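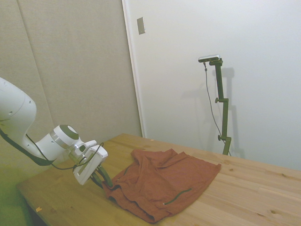 Call for participants: working alongside automated garment handling
Reference 473

Kuhlmann Textile Care invites applications from current and former laundry and garment workers to take part in a paid study at its Storndale site. The study concerns the introduction of robotic arms at the sorting and folding tables, and the changes this brings to the duties, pace and training of the people employed there.

Background

Folding at Storndale has until now been carried out entirely by hand. Under the present plan, robotic arms will take on part of the handling of small cotton items, while staff will continue to inspect, sort and finish garments and will correct folds where required. The company has agreed with staff representatives that no post will be removed during the study. The findings will be used to settle job descriptions and rest breaks before any wider use at the Sultham site.

What participants will do

Participants will attend 2 sessions, each lasting half a working day. In the first, they will fold and sort mixed garments in their usual manner and discuss their methods with the study team. In the second, they will work at a table next to an arm, step in when a garment is badly gripped or creased, and record each occasion on a short form. A group discussion closes the second session.

Who may apply

Applicants must be aged 18 or over and have at least one year's experience in a laundry, a clothing warehouse or a similar workplace. No knowledge of robotics or computing is needed. Applications from part-time and night staff are particularly welcome. Persons currently employed at Storndale may take part in paid hours with the agreement of their shift manager.

Payment and conditions

External participants will receive £328 on completion of both sessions, together with reasonable travel costs. Lunch is provided. Participants may withdraw at any time and will be paid for the session attended. Individual performance will not be reported to any employer.

How to apply

Please send a short letter stating your experience and preferred hours to Viorica Roman, Workplace Change Office, Kuhlmann Textile Care, Bedard House, Storndale, quoting the reference above. Applications close at noon on the last working day of January. Applicants who need adjustments to the work area should mention this in their letter.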